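Ticket 108: Onska label printer prints everything twice, except when watched
Status: Closed, with reservations
Opened by: Buppha Chuensuk, Receiving
Assigned to: Chalerm Thammasiri

Buppha Chuensuk wrote:
Since the Halwood update the label printer on the receiving bench prints two of every label. I send one job. Two come out. We now have a drawer of spares that I am told not to throw away in case they are the real ones. Please help.

Chalerm Thammasiri wrote:
Came down, sent a test job, got one label. Sent another, got one label. Went back upstairs. Phone was ringing when I reached my desk.

Things ruled out so far:
Copies set to 2 in the print dialog. It says 1.
Copies set to 2 on the printer's own menu. It also says 1, once you get past the language screen, which was in Norwegian.
Buppha clicking twice. She has asked me to put in writing that she does not click twice.

Chalerm Thammasiri wrote:
Cleared the queue and power cycled the printer. Single labels until lunch, then doubles. Reinstalled the driver from the Halwood share. The installer offered me a toolbar.

Krishnamoorthy Sastry wrote:
Is it doubling for every user or only for receiving? Shipping uses the same queue and I have heard no complaints, though shipping would not complain if the printer were on fire.

Buppha Chuensuk wrote:
I walked over and asked. Theirs double too. They thought it was a feature and have been putting one on each end of the box.

Chalerm Thammasiri wrote:
That helps, in its way. If it happens from both desks then it isn't the desks. Checked the print server log for the morning of 2025-11-14. Jobs that doubled show up with two different job IDs, 12 seconds apart. Jobs that printed once show up once. So the printer is innocent and doing exactly what it is told, twice.

Two machines are answering for the queue. One is the print server. The other calls itself SKIRKOV-OLD, which according to the asset list was retired in September and according to the network was not.

Uthai Wattanapong wrote:
SKIRKOV-OLD was mine. I turned off the monitor.

Krishnamoorthy Sastry wrote:
Uthai, please find it and pull the plug. The one in the wall.

Chalerm Thammasiri wrote:
Why it behaved when I tested: I send jobs from my admin account, which the old server has never heard of. It only repeats jobs from people it remembers. I find this almost touching. Before anyone scraps a box on the strength of the asset list, check what is stuck to it as well as what the spreadsheet says.
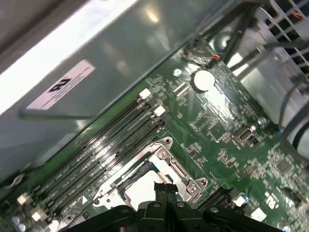

Asset labels are a subject I have raised before. We have stickers on lids, on feet, on power supplies and in one case on the desk under the computer. Putting them inside is no cure: the pink-and-white one on the metal wall beside this green motherboard says RU, or possibly 4U, depending on how you tilt your head, and the small print is beyond me. I would like one label per machine, on the outside, right way up, with the hostname on it. I will even print them. There will be plenty.

Uthai Wattanapong wrote:
Found SKIRKOV-OLD behind the Wunderlich boxes in the back office. Shut it down and unplugged it. It had a plant on it. The plant has been moved to the windowsill.

Chalerm Thammasiri wrote:
Removed the old queue from the directory and sent 7 test jobs from Buppha's login. Got 7 labels. Buppha, please run it through a normal afternoon before I close this.

Buppha Chuensuk wrote:
One label each all afternoon. Shipping would like to know how to turn the second one back on.

Krishnamoorthy Sastry wrote:
Tell them to set copies to 2. Closing. Asset list correction goes on its own ticket, assigned to Uthai.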